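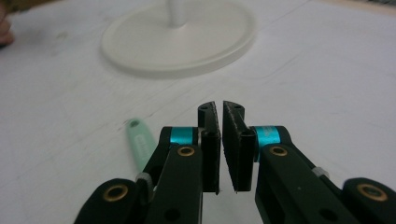
Hand-held unit with the jaws nearly closed, seen from its own camera

Hand-held gripper: flat pads or rough pads?

triqui744
Posted Sep 26, 2019
I'm trying to settle on pads for the hand-held gripper before we build a second one. The picture at the top is from the camera on the tool. Left pad has the flatter face, right pad has the grainy one. I have been running them mixed for a while and now I want to pick one kind for both sides.

The object list is kitchen stuff, mostly thin handles lying flat on a table, plus a few cups. Camera is a small Avero on a bracket behind the linkage. No motor on this one, you squeeze it by hand, and the same jaw goes on the arm later.

What I have so far, 29 tries per pad type on the same plastic spatula handle: rough pads dropped it twice, flat pads dropped it seven times. The rough ones wear faster and they shed grit.

Questions are which pads you would use, and whether the camera should move back.
Trinidad

gaete_i
How far apart are the tips when the bottoms of the pads touch? In your picture the gap is wider at the bottom than at the top, so the tips are going to meet first. That is fine for picking up a thin edge and bad for holding a handle, as you only get contact on the last bit of the pad. I would fix that before comparing surfaces. Your 29 tries may be measuring the angle more than the grit.

triqui744
They never touch at the bottom. Tips meet and then it stops. I set it that way on purpose for thin things.

gaete_i
Then on a spatula handle you are pinching with the tips and the surface lower down does nothing. Try it with the pads parallel at the width of the handle and run the same test again.

pdehghan
I disagree with Ivana on this. Toe-in is normal on a linkage like that. There is play in the pins, and once you squeeze on something with real thickness the tips get pushed open and the pads come closer to parallel. I built two of these with the Drendeck pads and left the toe-in on both. What matters more is that both sides use the same surface. With one flat and one rough, the handle rolls toward the side that slips.

Flat pads with a thin silicone sheet glued on would be my pick. No grit, and you can replace the sheet in a couple of minutes.

gaete_i
The play in the pins is a fault. You shouldn't count on it. It changes as the holes wear, and then the grip you recorded in the first week doesn't match the one in the fourth.

pdehghan
Ours have brass in the pivot holes and so does his, going by the picture. They don't wear that fast. I checked mine after 3737 squeezes and could not measure a difference with calipers.

triqui744
Her, not his. The brass is pressed in and the spacers are nylon.

pdehghan
Sorry. Nylon is fine there.

conny_d
On the camera question. I would leave it where it is. You can see both pads up to the tips and a good piece of table past them. If you go back far enough to get more table, the fingers get small and you lose the contact area, and that is the part you will want when you compare slips later.

One thing I would change is the color of the rings. Blue is good against the black parts, but both of yours are the same. When we had two the same color, our tracking script swapped left and right each time the tool was flipped over. We put a different color on one side and it stopped.

Constanza

triqui744
We don't track the rings, they are only there to hold the joint. I can swap one anyway.

ecabello
Do you have trouble with white things on that table? The stand with the round base is hard to tell from the tabletop in your shot. The green handle is easy even though it is a little soft. We had the same thing at Vergara with a white bench and ended up laying down a gray mat. Grip tests got easier to score too.

triqui744
Yes, white on white is bad. I had put that down to exposure. Will try a mat.

gaete_i
Back to the pads. If you run it again, please do four sets: flat and rough, toe-in and parallel. 10 tries each would be enough to see whether I'm wrong.

pdehghan
10 is too few when the difference was two drops against seven in 29. Do 29 again for each.

triqui744
I'll do 29 each. Parallel needs new links, and the Tarwood printer is booked until next week. Flat against flat with the silicone sheet I can start tomorrow. What thickness did you use, Pouran?

pdehghan
One millimeter. Half a millimeter tore at the tip. Clean the pad with alcohol first or the glue lets go.

ecabello
We used one millimeter too, and rounded the top corners so they don't peel.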